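The Great Desk Migration

I have worked from home for six years now and in that time I've moved my desk more often than I've changed my curtains. Bedroom, landing, kitchen, the cold end of the dining room, back to the bedroom (a mistake), and for one strange June the garden shed, where I shared my lunch break with a great many earwigs. My sister calls it the Great Desk Migration and asks after it as if it were a pet.

So when my friend Ida Fuchs gave up her own spare room and started paying for a desk in Hawthorne, the old shoe warehouse behind the station at Ikimstead, I was ready to be jealous. I went along on a Wednesday to see what she was getting for her money. I stayed until they turned the heating off!

The first thing I noticed was the noise, and how much I liked it. At home I can hear the fridge thinking. At Hawthorne there's a kettle going, somebody on the phone about a delivery of tiles, a chair that squeaks whenever its owner has an idea. I'd brought 2000 words of a piece I had been dodging for a fortnight and I wrote the last 800 of them before lunch, which at my own table would have taken two days and most of a packet of biscuits.

Ida says it's the walk that does it. She lives 30 minutes away on foot and refuses the bus, even in sleet, and by the time she sits down she has already had her argument with the day. I tried this myself the following week, round the block and back to my own front door, and felt a complete fool for five minutes. Then I felt rather good. I've kept it up, more or less, except when it's bin day and the neighbours want to chat.

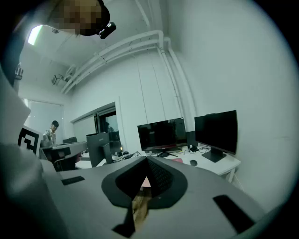
What to borrow if you're staying put

Not all of us can rent a desk, and I can't see myself doing it full time (I like my own loo too much). But I came home with a few ideas and I've been trying them out.

Get the screen up. Mine now sits on two fat cookery books and a jigsaw of Lake Geneva, and my neck has stopped clicking. Ida swears by a proper stand, but then Ida irons tea towels.

Have a going-home time. At Hawthorne people put their coats on and say goodnight, and I had forgotten how lovely that is. I now say goodnight to the cat. He doesn't say it back, but I shut the laptop and it goes in the sideboard with the placemats until morning.

Find a decent lunch. Ida's lot troop over to Pukari, a tiny café with steamed-up windows and the best lentil soup I've eaten in years. I asked for the recipe and was told, very kindly, no. My own version has too much cumin in it and I'm still working on that.

And move the desk if you want to! I used to be embarrassed about all the shifting round, but the woman who runs the place, Mrs Wultovska, told me her regulars swap seats every spring, all of them, with a fair bit of bargaining over the radiator. I've got my eye on the bay window next. The sofa will have to go somewhere, and I haven't told my husband yet.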